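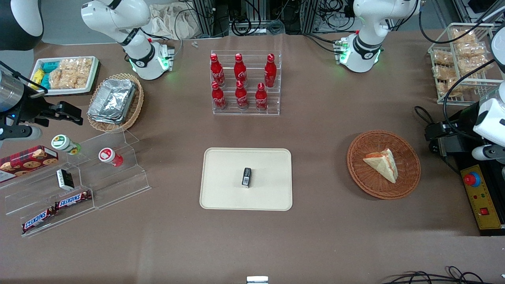

Nilta Clear Two-Tier Bottle Rack

Item 594. Clear acrylic, two tiers, for counters and tabletops.

The Nilta rack is made for small shops, office snack corners and break rooms that want drinks out where people can reach them. The rear tier is raised, so the bottles at the back show over the ones in front. With six Coca-Cola bottles, three on each tier, every label row can face the customer.

It ships flat in one carton with a soft cloth and a sheet of instructions. No tools are needed. Peel the film off both sides of each panel before you put it together - it is hard to get at afterward.

Details

Material: clear acrylic
Tiers: two
Width: 463 mm
Use: indoor, countertop
Assembly: slot together, no screws
Carton quantity: one

Setting up a snack table

Most customers buy the rack as part of a larger table, and we are often asked what goes with it. Bottles do well toward the back in the middle, with lower trays in front of them. A clear stepped stand on one side takes jars and boxed cookies. Woven wicker baskets are good for things that don't stack neatly, and a single round one is enough for a sandwich.

Bagged bread snacks can go in a wire-framed basket, where the packages stay upright and the golden brown color shows through the clear wrap. Small packets and bags of puffed rice crackers are easier to keep in order in a white rectangular tray, one kind to each side. Leave the cream tray in the center for whatever changes from week to week.

Foil containers can be stacked in a wicker basket close to the food. They take up less room that way than in a drawer, and people find them without asking.

Goes with

Raterero stepped display stand, clear acrylic, item 503
Akpalu round wicker basket, brown
Akpalu woven basket, deep
Clarkusex rounded tray, cream

The items are sold separately. Jars, bottles and food are not included with any of them.

Care

Wash with lukewarm water and a mild dish soap, then dry with a soft cloth. Do not use window cleaner, alcohol or scouring pads, which leave the acrylic cloudy. Not for the dishwasher. Fine scratches can be polished out with a plastic polish, but deep ones can't.

Sticky drips from bottles should be wiped up the same day. Lift the rack to move it, with the bottles off first. Don't drag it across a wood table.

Questions we get

Will it fit in a refrigerator? It fits most upright display coolers, but measure your shelf first. The panels were not made for freezers.

Can I use it for cans? Yes. Short cans on the front tier are fine. On the rear tier they sit a little low behind bottles.

Are spare panels sold? Yes, for both tiers. Order by the item number and say front or rear.

Orders and returns

Unused racks can be sent back within 30 days in the original carton, with the film still on the panels. If a panel arrives cracked, send us a picture of it and of the carton label, and we will mail a new one.

Page updated 5 June 2022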